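Collecting demos for the Sivusix arm -- quick version

For new people on the Brulholm bench. Read it before your first shift, Shalini Bansal has the long one.

Log in, pick the task, check both camera feeds are live. Wide view and wrist view, always both.

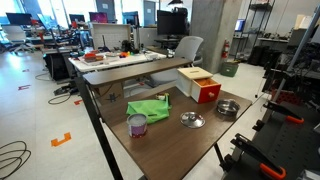
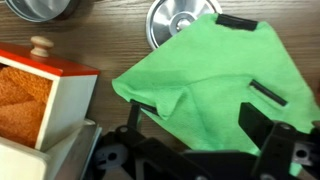 One episode = one task, start to finish. Say the task out loud, hit record, wait 4 seconds, then move. Slow is fine, jerky is not. Keep the wrist view on whatever you're about to grab -- with the green cloth both fingers need to be in view before you close. Leave the pot lid and the little drawer box on the table even when the task is cloth only, the model needs clutter.

Between episodes: arm home, shuffle the objects. Really shuffle. The April set had 403 episodes and 129 got tossed, same layout over and over.

Flubbed a grasp? Keep recording, try again, tag it "retry". Dont delete. Stop only if the arm faults or somthing leaves the table.

Naming -- task, your initials, episode number. No spaces, Skodura chokes on them.

Upload before you leave on Friday. Big batches take a while, start early.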